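Risitz Standing Desk Converter, wide model, white top
Posted in April by the workroom desk
12 comments | 31 shares

Most product pages for desk converters promise you a new spine. We sell the Risitz and we make no such promise. It is a white board that goes up and down on top of the desk you already own. If that is what you want, read on, and if you want your back fixed, see somebody who fixes backs.

What you get

A top, a keyboard shelf, a folded steel frame and 4 rubber feet. The frame arrives put together. You bolt on the keyboard shelf with the two bolts in the bag, using the hex key in the same bag, and the job is done. The maker's leaflet calls this "tool-free assembly," which is a strange thing to print on a sheet of paper packed next to a tool.

Lift and load

Risitz rates the lift for two monitors and a laptop. We put two monitors and a laptop on ours and it went up, with some effort on the first few inches. After that the gas spring takes over and you can do it with one hand. Going down is the weaker part. With only a laptop on the top you have to lean on it, and a small person may have to lean quite hard.

The leaflet says the mechanism is good for years of daily use. We haven't had one for years, so we can't tell you. The one in our workroom has been raised and lowered 200 times by a bored member of staff with a tally sheet, and it was no looser at the end than at the start. Make of that what you like. It is a small test, and a person at a real desk would get through that many in a few months.

Wobble

Every converter wobbles at full height. Anyone who tells you otherwise is typing very gently. The Risitz wobbles less than the Talebi we used to carry and more than the Vumano, which costs a good deal more and weighs enough that you will want a second person on the stairs. If you hit the keys hard, you will see your screen shiver. Some people stop noticing after a week. Others send it back.

The finish

White was the color people kept asking for, and now it is the color they keep asking about. Does it stain? Coffee wiped up the same morning left nothing. Coffee left overnight took a damp cloth and some patience. Red marker left a faint pink line that is still there. The leaflet says "stain resistant," and we suppose a pink line is a kind of resistance, but we would call the top easy to wipe and leave it at that.

Don't use the scrubbing side of a sponge. It dulls the surface in patches, and the patches show when the light comes from the side.

Does standing help?

We get this question more than any other. Some buyers say they feel better in the afternoon. Some say their feet hurt. We have read a number of sales sheets claiming that standing burns off your lunch, and none of them told us whose lunch, or how long that person stood. Changing position now and then seems sensible to us, and you can do that for free by getting up to fill the kettle.

Do you need the mat?

Trustex makes a foam mat sold as a partner to this unit. It is a decent mat. It is also a foam mat, and the one in front of your kitchen sink will do much the same work. We stock it for people who want the two to arrive together.

Returns

You have 100 days. Keep the box, flat if you must, and keep the foam corners, because the top chips easily in transit without them. We pay the return shipping if the spring fails or the frame is bent. If you simply don't like it, the shipping is yours.

Measure your desk before you order. The feet need a flat surface front to back, and a desk with a raised rear edge will not do. 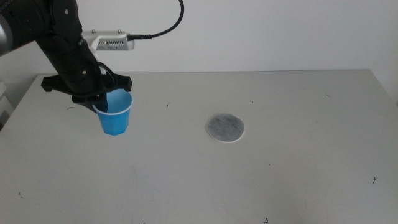
Measure the space behind it as well. The top moves toward you as it rises, and your monitor cables have to make the trip with it. Short cables are the usual reason for a call to us in the first week, and a longer cable is the usual answer. We don't include one.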